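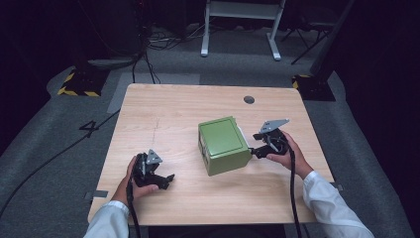
I have now spent four nights in a field trying to see Saturn's rings through a telescope I bought secondhand, and I'd like to report that Saturn is very small.

I knew this. I own books. But the books have spacecraft pictures in them, and after 200 pages of those you start to expect a certain standard of service. What I got at the eyepiece was a pale bean with handles. The bean then drifted out of view, which is the Earth's fault, and I spent the next few minutes looking for it among a lot of perfectly nice stars I hadn't asked for.

My telescope has a 70 mm lens, and Irfan Mandagi, who runs the observing nights out at Clilley, looked at it the way a vet looks at an elderly hamster. He was very kind. He told me to stop using the strongest eyepiece (I had been using only the strongest eyepiece) and to let the tube cool down outside before I tried anything. Then he told me the tripod was too tall, so I shortened the legs and observed the next hour on my knees in wet grass.

And there it was. Still tiny, but with a clean dark gap between the planet and the ring on each side, and a dot off to the left that Irfan said was Titan. I said "oh" loudly enough that Zarmeena Shaikh came over from her much bigger telescope to ask if I'd dropped something.

She let me look through hers afterward. I wish she hadn't. Hers had stripes.

Anyway, I went home at 2 in the morning with soaked jeans and a sketch of Saturn that my sister has identified as a fried egg. The rings are closing up toward edge-on over the next while, so if you want to see them, go sooner. Bring something to kneel on. I'm going back in December, with a garden cushion.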